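Gromach open day – folding demo, anyone else go?
Forum index > Automation > Events and visits

torque_limit
Posted 7:42 pm
Went to the Gromach open day at Sanddale in November. The part worth the drive was the cloth folding session. Operators work with hand-held grippers, the recordings go into training, and a fixed arm then runs the learned policy. They quoted 2,758 recorded folds so far, of which 1,042 passed review. Questions welcome while I still have my notes.

najafi_fan
Posted 8:05 pm
Is the arm the Najafi one or their own?

torque_limit
Posted 8:11 pm
Najafi arm, Gromach fingers. The controller is from Zadard. I asked about cycle time and was told 90 seconds for a jumper, flat start.

gridlock
Posted 8:30 pm
90 seconds is poor. I can fold a jumper in five. And if well under half the recordings pass review, the collection method is the problem. Put the operator on a leader arm and you get clean joint data from the start.

torque_limit
Posted 8:52 pm
Disagree. A leader arm ties you to one bench and one height. With the hand-held units they can work on an ordinary bed with a patterned cover, in daylight from a window, and the cloth behaves as it does at home. Colour and lighting variation was the main thing the presenter wanted out of it.

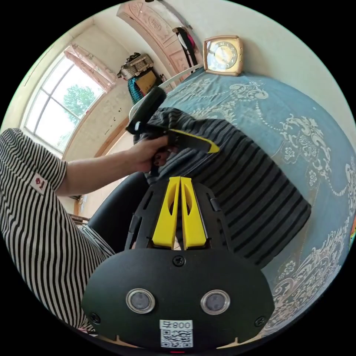
The fingers are the other half of it. They taper, so they can get under a folded edge without bunching the layer beneath. Knits are the hard case – the grip has to be light or the fabric stretches.

gridlock
Posted 9:14 pm
Fair on the fingers. I still want to see failure rates for the arm, not for the people.

pallet_jack
Posted 9:20 pm
I was in the later group. The arm did 3 jumpers for us and dropped one sleeve. It recovered on the second try without anyone touching it. No failure rate was given, and I did ask.

najafi_fan
Posted 9:33 pm
Did they say if the fingers will be sold separately?

torque_limit
Posted 9:41 pm
Not at our session. The handout only lists the complete unit, no price.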